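Jekby Boards > Television > Comedy and Sketch
Thread: Best Dretdale sketch that never gets rerun?
Started 31 July 2018

lilla_nyitrai
I fell down a hole last night watching old episodes of Dretdale and I'd like company down here. For anyone under a certain age, it was a sketch show that ran for two seasons in a terrible slot, and about half of every episode was people in hats shouting. The other half was the funniest thing on television.

My pick is "The Refund Window." A man tries to return a sweater and the clerk keeps agreeing with him. She agrees so hard that he ends up buying a second sweater. There's no punchline, the camera just stays on his face while he counts out the money. It was on Plustdale for years and then they took the whole first season down, probably to make room for another show about cakes.

What's yours?

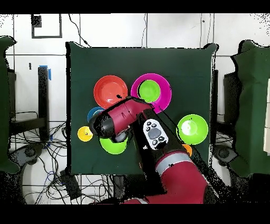
Replies (newest last)

luanam
"Dinner With the Understudy," and I won't be hearing other offers. The actor at home who can only talk to his wife in other people's lines! When she asks him to pass the salt and he looks over his shoulder for a prompter I still lose it, every time, and I've seen it more than is healthy.

Refund Window is fine. It's a six minute sketch with four minutes of sketch in it.

fnouri
Refund Window is great BECAUSE of the extra two minutes. Cut it down and it's a commercial for sweaters.

Does anybody else remember the weatherman who was scared of the map? I may have dreamed it. My brother says I dreamed it. My brother also says season two was the good one, so I don't put much weight on his testimony.

luanam
You did not dream it. Season one, right after the musical number everybody fast-forwards through. He does the whole forecast from the parking lot.

And your brother is right about season two.

lilla_nyitrai
Season two?? Season two had the talking mailbox in every single episode. They gave the mailbox a girlfriend.

luanam
The girlfriend was the best part of the mailbox.

magdolna_sz
Can I complain about Plustdale for a minute. I have season two on there and every sketch with a song in it has been chopped. You get the setup, a hard cut, then the audience clapping for nothing. I sat through "The Office Choir" and it was 10 seconds of people filing in and then everyone was crying. I assume something moving happened.

I wrote to them. They thanked me for my interest in cakes.

fnouri
That'll be the music rights. Same thing happened to Entili, which had a real band and is now basically a show about a man introducing silence.

lilla_nyitrai
Entili was never good though.

fnouri
Take that back.

lilla_nyitrai
I watched all of it in college, I've earned this. Every sketch was a doctor's office. Sometimes the doctor was a dentist.
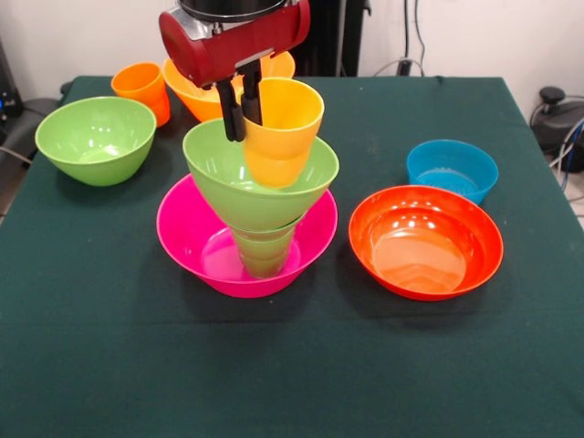

Ildikó Bíró
Entili had the better writers and Dretdale had the better cast, and I will say that on any board that lets me register. If you'd put the Dretdale people in the dentist sketches you would have had something. As it was, you had one guy doing four accents, all of them Scottish.

On Refund Window, I agree with Luana that it's long. I disagree about where. The money counting is perfect. What drags is the first part with the other customer, who has nothing to do with anything and I think was somebody's cousin.

luanam
Finally, a serious person. The cousin theory explains a lot about season one in general.

magdolna_sz
He's in the weatherman one too! He's the guy in the parking lot who asks for a jump start. He's good in that.

fnouri
So it exists. I'm calling my brother.

lilla_nyitrai
OK, I'll give up 30 seconds of Refund Window. The cousin can go. The staring stays.

Does anyone have the discs? I see a set listed for $192 from a seller whose only other item is a boat.

Ildikó Bíró
Don't pay that. The discs have the same music cuts as Plustdale, plus a commentary track where two people who weren't on the show talk about lunch. I have my tapes from when it aired, choir included, and the tracking is bad but it's all there. I could have them copied by September if people can live with the commercials.

magdolna_sz
I WANT the commercials. Put me down for the choir one. I need to know why they were crying.

luanam
Me too, and all the mailbox episodes, please.

lilla_nyitrai
Copy her the mailbox ones last.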